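Protokoll der Jahresversammlung
Chorgemeinschaft Farnstead e. V.

Datum: 23. November 2018
Ort: Probenraum, Obergeschoss
Leitung: Ronaldo Tagle
Protokoll: Murdo Morrison
Anwesend: 67 stimmberechtigte Mitglieder, dazu vier Gäste
Beginn: 19.30 Uhr

TOP 1 Begrüßung und Einsingen

Ronaldo eröffnet und lässt uns, bevor irgendetwas anderes passiert, erst einmal singen. Das "Dona nobis" im Kanon, dreistimmig, die Gäste mittendrin. Für ein Protokoll gehört sich das vielleicht nicht, aber es klang wunderbar und soll deshalb hier stehen! Danach wird die fristgerechte Einladung festgestellt. Die Tagesordnung wird ohne Änderung angenommen, ebenso das Protokoll der letzten Versammlung (ein Tippfehler bei den Altstimmen ist berichtigt).

TOP 2 Rückblick auf das Chorjahr

Das Sommerkonzert war ausverkauft, 381 Karten, und an der Abendkasse mussten wir Leute wegschicken. Besonders gefreut hat uns, wie viele junge Zuhörer geblieben sind, als es nach der Pause mit den Madrigalen weiterging. Die Aufnahme ist inzwischen abgemischt und kann beim Notenwart ausgeliehen werden. Wer sie noch nicht gehört hat: Stück sieben, zweite Strophe, der Einsatz der Tenöre!

Die Chorfahrt nach Villanueva war für viele der Höhepunkt. Zwei Auftritte, einer davon im Innenhof der Musikschule, wo der Nachhall so schön stand, dass wir den Schlussakkord einfach nicht loslassen wollten. Der gastgebende Chor hat uns in zwei Sprachen durch den Abend geführt und kommt sehr gern zu einem Gegenbesuch. Die Versammlung spricht sich mit großem Beifall dafür aus. Einen Termin gibt es noch nicht.

Kritisch angemerkt wurde, dass die Anfahrt mit zwei Umstiegen für die älteren Mitglieder anstrengend war. Beim nächsten Mal wird ein Reisebus angefragt.

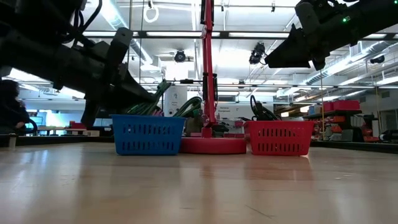 Lesezeit: 4 Minuten

TOP 3 Programm für das kommende Jahr

Ronaldo stellt den Vorschlag für das Frühjahrskonzert vor. Kernstück ist der Liederzyklus "Jelava", sechs Sätze für gemischten Chor und Klavier, den wir bisher nur auszugsweise gesungen haben. Er spielt den dritten Satz am Klavier an, und schon nach wenigen Takten summt der halbe Sopran mit. Der Zyklus ist anspruchsvoll, vor allem die Teilungen im Bass, aber genau darauf haben viele Lust.

Nachfragen aus dem Alt zur Aussprache: Es wird eine Lautschrift unter die Noten gesetzt, außerdem gibt es zum Üben gesprochene Tondateien in langsamem Tempo. Aus dem Bass kommt der Wunsch nach eigenen Registerproben. Die erste findet im Januar statt, eine Stunde vor der normalen Probe.

Neben "Jelava" sollen vier kurze Volksliedsätze ins Programm, dazu als Zugabe wieder das Abendlied. Der Antrag, das Abendlied endlich einmal wegzulassen, wird unter Gelächter abgelehnt (3 Ja-Stimmen).

Beschluss: Das Programm wird wie vorgeschlagen angenommen, 64 Ja-Stimmen, 3 Enthaltungen.

TOP 4 Noten und Kasse

Der Notensatz für den neuen Zyklus wird beim Verlag Zirkix bestellt. Es werden 80 Exemplare gekauft, damit auch neue Stimmen gleich versorgt sind. Kopien sind weiterhin nicht zulässig, darum bitte die eigenen Noten mit Namen versehen, und zwar mit Bleistift.

Der Kassenbericht lag schriftlich aus. Nach Abrechnung der Chorfahrt bleibt ein Überschuss von 235 Euro, der in die Klavierstimmung fließt. Die Kasse wurde geprüft, Beanstandungen gab es keine. Die Entlastung erfolgt einstimmig bei Enthaltung der Betroffenen.

Der Mitgliedsbeitrag bleibt unverändert.

TOP 5 Stimmbildung

Das Angebot in Kleingruppen wird fortgesetzt, und die Rückmeldungen dazu sind einfach toll. Mehrere Mitglieder berichten, dass sie in der Höhe freier singen und am Ende der Probe weniger müde sind. Neu ist eine Gruppe für alle, die nach langer Pause wieder einsteigen. Die Liste hängt an der Tür, eingetragen wird sich bitte mit Stimmlage und Telefonnummer.

TOP 6 Verschiedenes

Der Tenor sucht Verstärkung, und zwar dringend. Bringt Brüder, Nachbarn und Kollegen mit! Eine Schnupperprobe ist jederzeit möglich, Notenkenntnisse sind schön, müssen aber nicht sein.

Die schwarzen Mappen sollen einheitlich werden. Murdo holt Muster ein und bringt sie zur übernächsten Probe mit.

Für das Adventssingen treffen wir uns um 16 Uhr am Seiteneingang, warm angezogen, Schals gern in Rot. Gesungen wird auswendig, die Texte der dritten Strophen bitte noch einmal anschauen.

Ende der Versammlung: 21.50 Uhr, danach noch zwei Lieder auf der Treppe.

Für das Protokoll: Murdo Morrison
Gesehen: Ronaldo Tagle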